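MEDIA RELEASE
For immediate use, 19/10/2019

Clumier opens bookings for free breastfeeding and early feeding classes

New parents and parents-to-be can now book into a free feeding program run by Clumier, the maternity support service, with the first groups starting as soon as they fill. Six sessions. Two hours each. Partners, grandmas, whoever is helping at home, all welcome.

The program covers the first weeks after birth: latching, how often to feed, what a full feed looks like, expressing and storing milk, mixed feeding, bottles. Formula is covered too and properly, with no lecture attached.

Places for 200 families in this first intake. A trial in August took 116 and the waiting list was closed early, so anyone keen should get in quick.

Rahel Tanner, midwife and program lead at Clumier, said the trial changed a lot of what had been planned.

"We had a whole session on positions and that was fine, people liked it. But the questions were all about night three. Baby feeding every hour, mum in tears, is there enough milk, do we ring someone. So that's session one now. We moved it right up the front."

Sessions are held in the daytime and early evening. Babies come along, obviously. Toddlers too if there's no one to mind them, there's a rug and some toys. Tea, toast and fruit put out at every session, and you're welcome to eat while you feed.
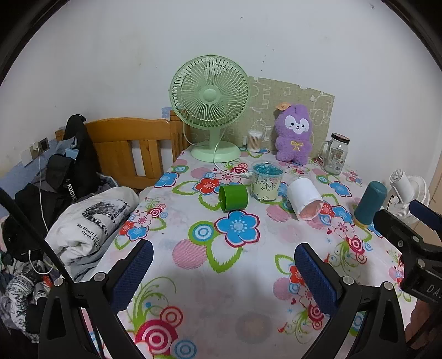 Bookings can be made up to 13 weeks before the due date, or any time after the birth while places last. No referral needed from a GP or hospital. Families who have already started solids are asked to wait for the next program, which will deal with that side of things seperately.

Each family gets a short phone call before the first session. This is so the midwives know about twins, an early arrival, surgery, a tongue tie, medication, or a rough time feeding a previous baby. Ms Tanner said the call had been added after the trial.

"Some people don't want to say that in front of a group. Fair enough. A mum told me on the way out the door at the last session that she'd had a breast reduction years ago, and I thought, we should of asked her that at the start. Different plan altogether. Now we ask."

Staffing is shared between Clumier and Amini, which provides lactation consultants for the one-on-one part of each session. Colusent is paying for the venue and the loan breast pumps. Pumps are lent for the length of the program and come with a new set of personal parts, yours to keep.

Online bookings go through Nirutix. Anyone who can't get on with the website can ring the Clumier office and be booked in over the phone. Interpreters on request, please say so when booking so it can be organised in time.

The program does not replace medical care. Parents should contact their midwife, child health nurse or doctor straight away about a baby who is very sleepy and hard to wake for feeds, has few wet nappies, or has a fever. Same goes for mums with a hot, sore breast and flu-like symptoms. Don't wait for the next session.

What to bring: nappies, a wrap, a pillow if you've got a favourite. Bottle and pump if you are already using them. Wear something easy to feed in.

"Come in your pyjama top, come late, come with one shoe on," Ms Tanner said. "We'd rather see you for the last 20 minutes than not at all."

A second intake is planned, dates to be confirmed once the first groups are under way.

Media contact: Rahel Tanner, Clumier. Available for interview most mornings, best to ring the office first as she is often with families. Parents happy to talk to media can be arranged with notice.

ENDS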